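Bronwood lab builds up a library of grasps for Tamura

A small engineering team at Bronwood is spending the winter teaching a robot arm to pick up household odds and ends, and has passed the halfway point in gathering the examples it needs.

The project, called Tamura, is run by the automation firm Celow. Its aim is a learning system that can look at a bin of mixed objects it has not been shown before and decide where to put its fingers. To get there, the team first needs a large set of recorded attempts, good and bad, for the system to learn from.

Work began in November. The arm makes its attempts in batches, with a fresh set of objects tipped into the bin at the start of each one. Every attempt is stored with a picture of the bin from before the arm moved, the path the arm took, and a note of whether the object was still held when the gripper came up. By the end of January the team had logged 142 batches of 50 attempts each.

"People ask why we keep the misses," said Hinata Morikawa, who leads the work. "If you only show it the good ones, it has no idea what a bad one looks like. We had an early version trained on successes alone and it was very sure of itself and dropped nearly everything."

The objects come from a shared store that includes toys, torches, cups and offcuts from the workshop. They are chosen for their awkward shapes. Shiny things are known to be hard for the cameras, and soft or lumpy ones can shift as the fingers close. Morikawa said the team had stopped using anything with loose string after a skipping rope caught on the gripper and held up a morning's recording.

A session normally starts at 9 am and runs until the mid-afternoon. One person stays with the arm throughout, clears anything that has become wedged in a corner, and marks up attempts where the automatic check got the answer wrong. In December those corrections took up most of the working day. A change to the check has since brought them down to 11 in a typical session. 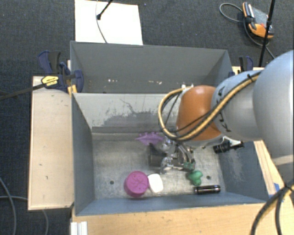

What comes next

Recording at Bronwood will carry on until the spring. The team then plans to hold back 800 attempts from training and use them only to test the finished system. The objects in that test group have been kept in a separate cupboard and have not been put in front of the arm for any other purpose.

Celow will also send a copy of the examples to its second site at Temell, where a different arm and gripper are being set up. Staff there want to find out how much of what is learned on one machine can be used on another, and how many new attempts would have to be recorded to make up the difference.

Morikawa said the Temell trial could start as early as April, depending on when the new gripper is delivered. A decision on whether to release any of the recordings to other groups will be taken after that, once the notes have been checked and the spoiled batches taken out.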